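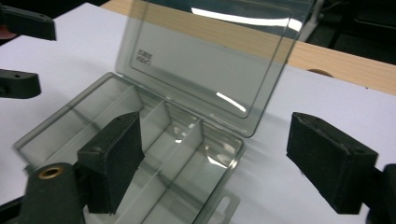
Collection rules for two-handed gripper work, revised in February. Posting the short form here. The full text is in the Brundis handbook.

1/ Clear boxes are a perception problem before they are a grasp problem. Glare on a smoky lid moves when the wrist moves. Fix the lights first and leave them alone for the whole batch.

2/ Start state is written down per task: lid open or lid closed, compartments empty or filled. "Roughly open" is not a start state. Abimbola Ogunleye rejected 18 episodes from one batch over this and I agree with all of them.

3/ Vary the box angle between episodes. Square to the table every time gives you a policy that only knows square.
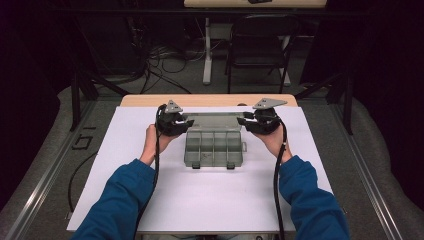
4/ Cables go back along the forearms. Check slack at full reach, both arms, before the first take. A cable that pulls on the tool shows up in the trajectory as operator intent.

5/ Fingertips get inspected every 300 episodes. Worn edges are fine if logged. Swap both fingers of a pair, never one.

6/ Hold still for 6 seconds at the start. Tanner Charbonneau wants less – his alignment script may cope, the Rullo one does not.

7/ A failed grasp stays in and gets a failure label. Don't trim it. Episode 3837 in the Jostier set was trimmed and we still can't explain the jump in joint position.

8/ Open item: sheet color under transparent parts. White is the default for now. Comments to me before the next revision.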